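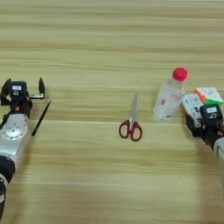
How many demonstrations do you need before an arm can learn a simple pick and place by remote control?
Fewer than most people expect if the object stays in one area, and a whole lot more once you let it move all over the table. I'd start with one object and one small patch of table, and add the rest later.

Teleop vs. hand guiding for small stuff – what are you all doing?

benchmonkey_ut
Posted February 28, 2021

Pulled the question and answer up top from the Filali starter page, since that's where I began too. I've been at this since July and I've got 640 demos saved, all of them by remote control, and I'm starting to wonder if I should've been grabbing the arm and moving it by hand this whole time. My task is dumb simple on paper (pick up a small thing, put it in a bin) and the policy gets to the right spot, then kind of hovers there like it forgot why it came into the room. Anybody else get the hover?

gravelpatch
Oh man, the hover. I bet you pause right before you close the gripper, don't you? I did it on every single demo while I double-checked my depth, and my arm learned the pause beautifully! Go watch your own recordings at full speed and look at the last bit before the grasp. I threw out 372 of mine over this and the new ones came out way better.

Also, hand guiding fixed it for me. You can feel where the fingers are. No guessing.

tin_lizard
Gonna disagree with gravelpatch on the hand guiding. If your policy runs off a camera, your own arm and shoulder end up in the picture all through the demo, and then at run time you're gone. I tried it for a couple of weeks and the thing got lost the second I stepped back. Remote control is slower to learn but what the camera sees while you teach is what it sees later.

gravelpatch
You can do it in two passes though. Guide it by hand once, save the joint positions, step out of the way and have the arm play it back while the camera records. That's how we do it at Ukemness and I've never had a ghost elbow in my data.

tin_lizard
Sure, and then you have to put the object back exactly where it was before the playback. If it's off by a finger width you've recorded a very confident miss. Fine for a block in a jig. For a pen lying any old way, no thanks.

benchmonkey_ut
Ok, I watched a bunch of mine and yep, there's the pause. It's a long one too. Kind of embarrassing. I'm going to redo a batch tonight with a rule that once I start down I don't stop.

Second question while I have you – what order do you introduce objects? I've been going at random.

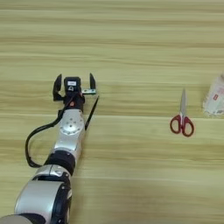
slowhands
I teach a new object by the approach first and the grasp second, and I keep those as separate sessions. The approach is the part people rush. For scissors I like them straight up and down on the table, handles toward the base of the arm and blades closed and pointing away, same as in the shot I put up with this post, and I do every early demo from that one pose. Then I rotate them a little at a time. If you start with scissors at every angle, you end up grabbing the handles in one demo and the blades in the next, and the policy averages the two and goes for the pivot. Ask me how I know! I also open the gripper all the way before I start moving over. It looks wasteful, but if you open it on the way down you'll open it at a different height every time.

Order for me goes cube, bottle, scissors, pen. Pens last. Pens roll.

tin_lizard
Agree on pens, disagree on opening all the way. On a crowded table a wide open gripper knocks the neighbors over. I open to whatever fits the object plus a bit.

slowhands
Fair, my tables aren't crowded at that stage. I only put more stuff out once the single object works. If I had to start in clutter I'd probably do it your way.

nutolville_dad
Lurker here, we run a little after-school robotics group out in Nutolville and use two arms. One thing I'd add is to decide ahead of time which arm owns which half of the table and write it down. Our kids would reach with whichever hand felt natural, so for anything near the middle we had a mix, and the arms would both start and then both chicken out. Once we made it left arm for the left half, no exceptions, it calmed right down.

gravelpatch
Chickening out, ha. Mine do the opposite and shake hands.

But yeah, seconding that. I'd even keep a dead strip down the middle where you don't place anything for the first couple hundred demos.

tin_lizard
I wouldn't do the dead strip. You'll just have to teach it later and by then it's got habits. Pick an owner for the middle and go.

benchmonkey_ut
Update from me. I did a fresh batch with no pausing, one object, one pose, gripper open before I move. The hover is mostly gone. It now overshoots a little on the far side, which I can live with for a first try. I'm keeping the remote control for now, mainly because my camera sits right over my shoulder and I'd be in every shot.

Does anyone know if the Fliltthorpe handles still drift after a long session? Mine are the older pair.

slowhands
They do. Re-zero every time you get up for coffee.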